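Manual de instalación y uso
Sección 3. Puesta en marcha del freno auxiliar Herkent en camiones de distribución

Esta sección explica cómo se prepara el freno auxiliar Herkent después de montarlo en el chasis. Antes de comenzar, lea completa la sección 2 y compruebe que el número de serie del módulo coincide con el de la tarjeta de garantía de Flenar.

PRECAUCIÓN: El vehículo debe estar en superficie plana, con el freno de estacionamiento puesto y las ruedas calzadas. No trabaje debajo de la cabina si el bloqueo de seguridad no está cerrado.

3.1 Conexión del módulo de control

1. Desconecte el interruptor general de la batería y espere 3 minutos.
2. Retire la tapa del módulo. Los tornillos se guardan, porque se usan otra vez en el paso 6.
3. Introduzca el conector principal hasta que se oiga un clic. No lo fuerce con herramienta.
4. Conecte el cable de masa al punto marcado en el larguero derecho. La pintura en este punto debe ser eliminada antes.
5. Revise que el mazo de cables no toca el tubo de escape ni el árbol de transmisión.
6. Coloque la tapa y apriete los tornillos a 11 Nm, en cruz.

Nota: En los camiones con caja Sastirley, el conector principal tiene una segunda pestaña de color gris. Es necesario cerrarla también; en caso contrario aparece el código 1451 en el cuadro de instrumentos.

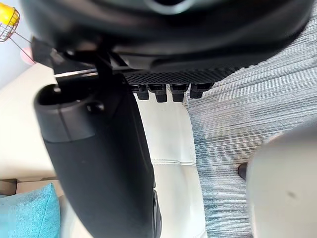

Carcasa negra de contorno curvo, con una fila de dientes rectangulares pequeños.

3.2 Primer arranque y calibración

1. Conecte de nuevo la batería y gire la llave a la posición de contacto, sin arrancar el motor.
2. Espere a que el testigo del freno auxiliar se apague.
3. Arranque el motor y déjelo a ralentí hasta que la presión de aire llegue al valor normal del vehículo.
4. En el menú de servicio elija «Calibración» y confirme.
5. Suba el régimen a 2000 rpm y manténgalo estable hasta que suene la señal.
6. Pare el motor. Los valores se graban solos.

PRECAUCIÓN: Durante la calibración ninguna persona debe estar delante o detrás del camión.

Nota: Si la calibración se interrumpe, repítala desde el paso 1. Después de tres intentos sin resultado, póngase en contacto con un taller autorizado Yurchenko y tenga preparado el número de serie.

3.3 Prueba en carretera

Haga la prueba con el camión vacío y en una vía con poco tráfico. Accione la palanca en la primera posición y después en la segunda. La deceleración debe ser progresiva, sin golpes. Con la calzada mojada o con hielo, no se debe usar la segunda posición.

Anote la fecha y los kilómetros en la hoja de mantenimiento. Los intervalos de revisión se encuentran en la sección 5.

Edición del manual: 13 de enero de 2020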